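Small screw on a remote won't budge, what am I doing wrong?

Posted by Ginevra Bassi in Home & Fix-It

Hi all! I have a handheld remote kind of thing, light grey plastic, two halves joined by a seam, and I'd love to get it open because one of the buttons has gone mushy. There's a little screw hole near one end and it sits pretty deep. I've got a small screwdriver with a yellow handle that came in a set from Carkeck, and I can feel it touch the screw, but it just spins and I'm scared I'm chewing up the head. Also there's a bit of something brownish-orange down in the hole – is that rust?? My table is full of the kids' play vegetables as usual (the green basket lives there now, I've given up). Pics from Thursday.
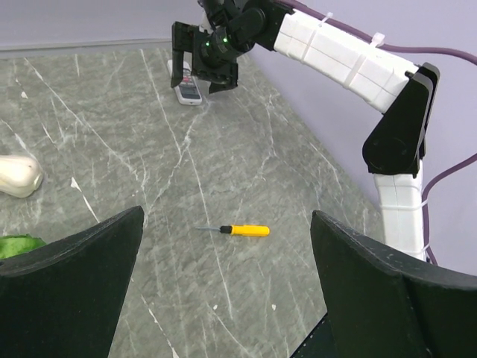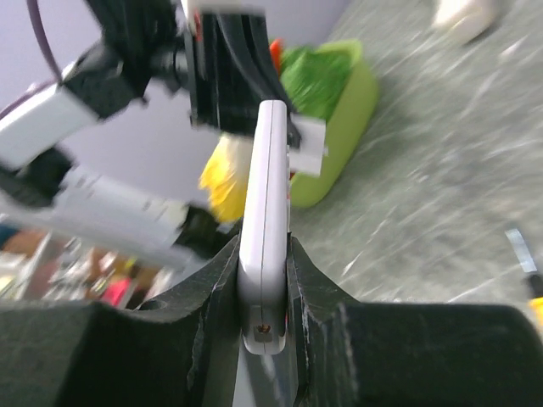
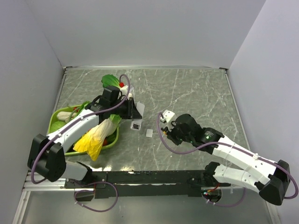 Screwdriver first, then the grey case with the screw hole, then the table with the veggie basket.

Should I buy a different driver or just pry along the seam? I really don't want to crack it.

Renato Ocampo
Don't pry yet! If there's a screw still in there, you'll snap the plastic around it before the seam lets go (ask me about the baby monitor I wrecked in June). Spinning usually means the tip is a size too small. I had the same trouble until I bought a set with 18 bits from Noltow, and the next size up grabbed right away. Push down harder than you turn, and keep the driver dead straight. If it still slips, lay a piece of wide rubber band over the screw and press the tip through that. It sounds silly but it's gotten me out of trouble more than once.
About the orange stuff, I can't tell from a picture. Could be rust, could be old thread glue. A tiny drop of penetrating oil on a toothpick and 15 minutes of waiting won't hurt either way. Take the batteries out first if it has any.

Mawar Harahap
What Renato said. Also check under any stickers or in the battery compartment, mine had a second screw hiding there and I fought with it all evening – so annoying!

Cyrill Ortner
just get a new one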